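Apontamentos da aula 7 — Arrumar, guardar, encontrar: o espaço de trabalho doméstico

Curso livre de Organização da Casa e do Pequeno Ateliê, Escola Jemden
11 de junho de 2024

Antes de mais, obrigada a quem trouxe as plantas da divisão desenhadas à mão. Gostei muito de as ver, mesmo as que vinham em papel de embrulho (essas, confesso, foram as minhas preferidas). Como na última aula o tempo fugiu e ficámos a meio da conversa sobre armários fundos, retomo por aí e depois passo às paredes, que são a matéria desta semana.

## 1. O que ficou por dizer sobre profundidade

Um armário fundo parece sempre uma boa compra. Cabe tudo! E é verdade que cabe, mas o que vai para trás deixa de existir no nosso dia a dia. Lembram-se do exercício da despensa: quase todas as turmas encontram lá no fundo um frasco que ninguém sabia que tinha, e depois compram-se dois iguais no mesmo inverno.

A regra que costumo dar é simples e tem as suas exceções, como todas as regras de casa: a profundidade da prateleira deve andar perto do tamanho do maior objeto que lá vai morar. Para latas e frascos pequenos, uns 25 centímetros chegam perfeitamente. Para panos dobrados, mais um pouco. Para a máquina de costura, meçam a máquina com a tampa posta e o cabo enrolado, e só então pensem na prateleira.

Quem já tem armários fundos não precisa de os deitar fora. Uma caixa comprida, que se puxa como uma gaveta, resolve grande parte do problema. Escrevam o conteúdo na frente da caixa, com letra grande, e deixem em branco o espaço para o mudar — porque vai mudar.

## 2. As três distâncias

Peço-vos que se sentem no vosso lugar de trabalho habitual, seja a mesa da cozinha, a secretária ou a bancada, e que estendam o braço. Vamos chamar nomes às distâncias para nos entendermos:

- **Distância da mão**: o que se alcança sem tirar as costas da cadeira. Tesoura, lápis, fita métrica, óculos.
- **Distância do braço**: o que se alcança inclinando o corpo. Cola, linhas, o caderno das contas.
- **Distância do passo**: aquilo que nos obriga a levantar. Reservas, papel por abrir, a caixa dos enfeites de dezembro.

O erro mais comum, e que eu própria cometi durante anos no meu primeiro ateliê, em Zekumdale, é encher a distância da mão com coisas bonitas que se usam pouco. Eu tinha ali uma jarra de pincéis que pertencera à minha avó. Ficava linda e atrapalhava todos os dias. Hoje está na distância do passo e vejo-a muito melhor de longe.

## 3. Subir pela parede

Chegamos então à parede. Quando o tampo está cheio, a tentação é comprar uma mesa maior, e a mesa maior enche-se também, normalmente em menos de uma estação. Antes disso, olhem para cima e para os lados. A faixa entre o tampo e a altura dos olhos costuma estar desaproveitada, e é a melhor de toda a divisão, porque a mão chega lá e os olhos também.

Há várias maneiras de a ocupar:

**Calhas e barras.** Uma barra horizontal bem presa aceita ganchos, cestos e pequenas prateleiras, e permite mudar de ideias sem abrir mais buracos. Para quem vive em casa arrendada é uma bênção.

**Cestos abertos.** Servem para o que é leve e de formas diferentes, tudo aquilo que nunca empilha direito. A rede deixa ver o que está dentro e quase não junta pó, mas os objetos muito miúdos escapam pelos intervalos; para esses, ponham um copo dentro do cesto.

**Prateleiras inclinadas.** São boas para papéis, envelopes e revistas, porque mostram a frente de cada coisa. Não gostam de objetos redondos, como podem imaginar.

**Painéis perfurados.** Ótimos para ferramentas, desde que se resista à vontade de pendurar tudo. Deixem sempre uma parte vazia.

Sobre a fixação, um conselho de quem já ouviu um cesto cair às duas da manhã: comecem por uma solução provisória. Abraçadeiras de plástico, cordel ou fita bastam para experimentar a posição com coisas leves. Vivam assim uma semana ou duas, mudem o cesto de lado se for preciso, e só depois peguem no berbequim. O que é pesado fica de fora desta experiência e espera pela fixação definitiva.

## 4. Quanto custa, afinal?

Perguntam-me isto todos os anos, por isso trouxe as contas dos dois projetos que acompanhámos no módulo anterior. O ateliê de encadernação Grosance, feito de raiz, com bancada nova, iluminação e armários à medida, ficou em 1,119 milhares de euros, ou seja, pouco mais do que se tinha previsto. O canto de costura do projeto Thongdee, que reaproveitou a mesa e os móveis da casa, custou cerca de 400 euros, e uma boa fatia foi para o candeeiro.

Não tirem daqui a ideia de que o mais barato é sempre melhor. O encadernador trabalha de pé muitas horas e precisava mesmo da bancada à sua altura. O que vos peço é que façam a lista do que já existe em casa antes de abrirem qualquer catálogo.

## 5. Para a próxima aula

1. Façam um esquema do vosso lugar de trabalho visto de frente, com a parede incluída. Não precisa de ficar bonito.
2. Marquem com três cores as três distâncias.
3. Escolham um só objeto para mudar de sítio e anotem, durante a semana, quantas vezes a mão foi procurá-lo ao lugar antigo.
4. Se tiverem cestos ou caixas sem uso, tragam as medidas (as medidas, por favor, que a sala é pequena e da outra vez mal nos podíamos mexer!).

Na próxima sessão falaremos de luz: a que vem da janela, a que vem do teto e a que faz sombra exatamente onde pousamos a mão. Quem escreve com a esquerda vai ter muito para contar, e conto com isso. Tragam também os esquemas da aula 5, mesmo os incompletos, que vamos voltar a eles com um lápis na mão para acrescentar os pontos de luz e as tomadas.

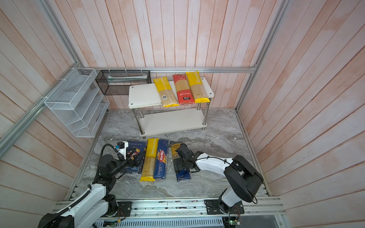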